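## 6. Placing the screen and shelving

This section covers the Wonley floor-standing screen when it is used beside an open shelving unit. Assemble the stand as described in section 2 before you start.

**Caution:** Do not lift or steer the screen by its glass. Hold the stand.

1. Clear the floor between the screen and the shelving. Move chairs to one side and coil any spare cable.
2. Set the shelving unit against the wall and check that it does not rock. On tiles, fit the Grosgate foot pads supplied.
3. Bring the screen up to the open side of the shelving. Leave a gap wide enough to reach the lower shelves.
4. Turn the screen until ceiling lights no longer show in the glass from the normal viewing position.

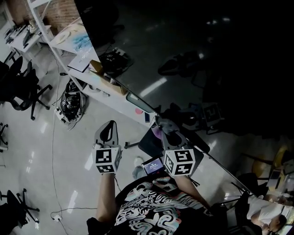 5. Press down on each leg of the stand in turn. If a leg lifts, adjust its foot and repeat the check.
6. Route the power cable behind the stand. It must not cross the walkway.

**Note:** A dark screen reflects more than a lit one. Make the final adjustment with the screen switched on.

### 6.1 Loading the shelves

1. Put small cardboard boxes on the upper shelves. Leave open the ones in daily use.
2. Keep hand tools and small parts together on one shelf.
3. Place equipment with cables on a middle shelf, with the cables clear of the shelf edge.
4. Use the lower shelves for plastic storage bins and heavier items.

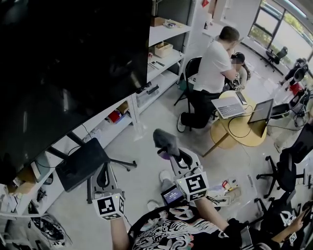

5. Check that nothing on the shelves touches the screen or its stand.
6. Check the floor beneath the unit. Equipment kept there must not press against the legs of the stand.

**Caution:** Do not tie the screen to the shelving. Use the Clorkau wall strap, part 133, and fix it as shown on the strap packet.

Repeat steps 5 and 6 whenever the shelves are reloaded.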